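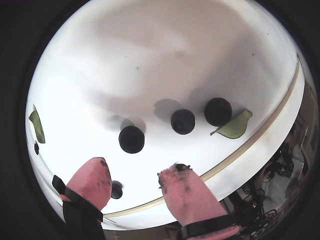 **Ticket 342 - blueberries, bits in the bowl**
Status: open
Opened: November 2019
Site: Rorkham, prep kitchen
Supplier: Dekus (fresh), Cuypers (frozen backup)

**Problem**
Leaves and small debris still getting through after sorting. Three complaints from the breakfast side. Also tan specks on the white bowls, can't tell if it's dirt, stem bits or the glaze going.

**Checked so far**

- Lot 560, top tray. Leaves in it, green ones, one pale and one olive. No stems to speak of.
- Lot 560, bottom tray. Worse. Squashed fruit, leaf stuck to the side of the box.
- Sieve. Holes fine for berries, useless for leaves, they go flat and ride along on top. Should of seen that sooner.
- Bowls. Wiped one with a damp cloth, speck came off. Wiped a second, speck stayed. So two different things going on, great.
- Tan line on the rim is the bowl, not dirt. Please stop scrubbing it, the green pads scratch.

**Tried**

1. Rinse in colander, shake, tip into bowl. Leaves still there.
2. Float in the big sink, skim the top. Most leaves gone, but berries went soft by lunch. Probably left in too long.
3. Float again, short one, then straight onto towels. Better. Lost the bloom on some of them, they look nearly black now insted of blue. Taste fine.
4. Small batches in a white shallow bowl, pick by hand. Slow but it works. Leaf shows up right away against white, the steel bowls hide everything.

Going with 3 then 4 for now.

**Dekus**
Called. They say leaf is normal for this time of year and the limit is on the spec sheet. Asked for the spec sheet. Not recieved yet.

Cuypers frozen has no leaf at all but goes to mush in the fruit cups. OK for muffins only.

**Bowls**
Order code 93 from Dedau, bought in March. If the speck doesn't wipe off, put the bowl on the top shelf by the door, don't serve in it. 36 in the set, need them all looked at. Not started.

**To do**

- Check all the bowls
- Spec sheet from Dekus, chase again
- Label on the sieve: NOT FOR BERRIES
- Try the next lot dry, no rinse until after picking
- Soft ones to the jam tub, leaves to compost, not the sink (drain was slow again today)

**Update, same day, 4pm**
Dry pick done on one tray of the new lot. Less leaf than 560. Berries firmer. Two bowls with specks that won't wipe, both on the top shelf. Leaving this open until the spec sheet comes.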